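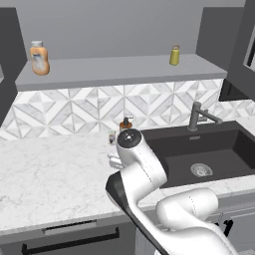
Dalia El Khatib wrote after the last report to ask whether an open day at a dubbing house is worth the train fare for a person who only follows television as a viewer, and whether any finished drama gets shown. The answer to the second part is yes, at Stevine, though in short sections and mostly without music.

Stevine does re-recording, dialogue editing and ADR for television drama and the occasional feature. The open day ran from 10 a.m. to 4 p.m. in groups of 13. Each group was given a printed timetable and moved every forty minutes. Phones had to be switched off in the mix rooms and were allowed in the corridor and the canteen. My group started at the wrong end of the building, in machine room two, and finished with dialogue editing, so the order below is the order of work on a show and not the order of the visit.

Dialogue edit

The material for the day was Stoseno, a six-part limited series about a harbor insurance fraud, delivered to the broadcaster in January. Stevine had clearance to play parts of the second and fifth episodes. Hafþór Mogensen, who supervised the dialogue, opened the session for episode two and muted everything except the production tracks.

Each actor wears a lavalier, and there are two booms on most setups. The editor chooses one source per line and keeps the others muted underneath. In the scene we heard, an argument in a parked van, the boom was unusable because of the engine and the lavaliers were clean apart from cloth noise on three words. Those words were replaced with the same words from a different take. Mogensen played the line before and after. I could hear the edit the first time and could not find it the second time.

Across the series the department logged 2,782 dialogue edits that it classed as repairs, excluding plain fades and room tone fills. The log is a spreadsheet with a column for the reason. "Cloth" is the most common entry, followed by "generator."

ADR

The ADR room has a separate control booth with double glazing and a slate-gray carpet on two walls. The actor stands at a fixed mark, with a boom at set distance and a lavalier of the same model used on location. Picture plays on a wall monitor with three beeps ahead of the line, one second apart. Some performers ask for a streamer across the picture in place of the beeps, and the room can do both.

Stoseno used 842 ADR lines. This figure includes crowd lines, so it looks larger than it is for the main cast. The lead recorded hers in two sessions. One member of our group asked whether the broadcaster had requested changes of wording for legal reasons. Mogensen said that a company name was changed in episode five and that the actor's back was to the camera in all but one shot. The remaining shot was trimmed by the picture editor.

Visitors were invited to try a line. Four did. Sync was acceptable on the third or fourth pass in every case, and pitch was wrong in every case, mostly too high. The engineer said new visitors speak to the microphone when they should speak to the other character.
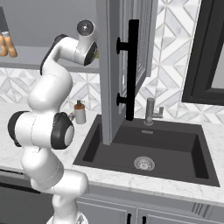

White arm at left, with a cabinet door open in the center.

Foley

Foley is not done on site. Stevine sends it to Hajji, a two-person stage, and receives it back as stems split into feet, movement and props. We were given a playback of the stems for a restaurant scene, one at a time, then together. The feet were recorded on four surfaces. The movement stem is a single pass of cloth for the whole scene, mixed low enough that I noticed it only when it was taken out.

I would have liked more time here. The group behind us was early and the section was cut to twenty-five minutes.

Mix

The large room is set up for 7.1.4 and was calibrated to 79 dB for television work. The desk is a control surface with no audio passing through it. Playback, cue sheets and version tracking run on Eltix, which the staff use mainly for the last of these. A new picture cut came in late on episode five, and the software compared the two edits and listed the changed shots. The reconform still took an assistant most of a day, with every crossfade at a changed cut checked by ear.

We heard four minutes of episode five in three forms: the theatrical-style playback, the broadcast stereo version, and the stereo version through a small television on a stand. The last was the most useful part of the visit. Dialogue that sat comfortably in the room was partly covered by the score on the television. The final stereo version has the music down 2 dB in that passage, and the mixer showed the automation.

Questions ran over. Most were about viewers turning on subtitles. The mixer's position was that delivery specifications measure average loudness well and intelligibility poorly, and that performance style has become quieter on set. He did not offer a fix.

Practical notes

Booking is by email and closes when the groups are full. The building has step-free access except for the machine rooms, which are down a short flight. Coats stay in the lobby. The canteen takes cards only, and coffee had run out by 2 p.m. Handouts include a signal flow diagram for the large room, on which the return from the surround processor is labeled incorrectly. I have sent them a note about it.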